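September 22, 2021. Bench notes, Barros bag, folding and lining

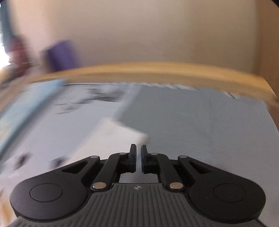 Back on the Barros bag today, and I finally made myself deal with the lining before touching the outer shell again. I've been putting it off for ages because the lining pattern is the bit I drew late at night and never trusted! The outer is fine, the straps are fine, but the inside pocket pulls to one side as soon as you put anything heavier than a phone in it. I spread everything out on the gray-blue stuff with the fine weave, big white piece over on the left, and had a good think about the grain before cutting. Decided to run it lengthwise this time. If the pocket still pulls I'll blame the stitching (which means blaming me).

Seam allowance is up to 3/8 all the way round. The old one was skimpy and I was forever catching the edge.

Thread: used up the end of the Oltton spool, now on the Rultorero one. It's a touch shinier and snaps if I go fast, so tension down a notch and a fresh needle. Diarmuid Geraghty says to wax it. Maybe! I tried a scrap with wax and a scrap without and couldn't tell them apart, but they were short scraps.

Lining piece came out at 768 mm long with the fold, 129 deep for the pocket. The pocket was 40 shallower on the last version, and things kept tipping out of it, so I'm happy with that. Bar tacks at both top corners, 3 passes each.

Still to do: press the fold properly, mark the snap positions, find the Drulura catalog and see if they do the wide webbing in black. Also somebody has my good chalk, please put it back in the tin.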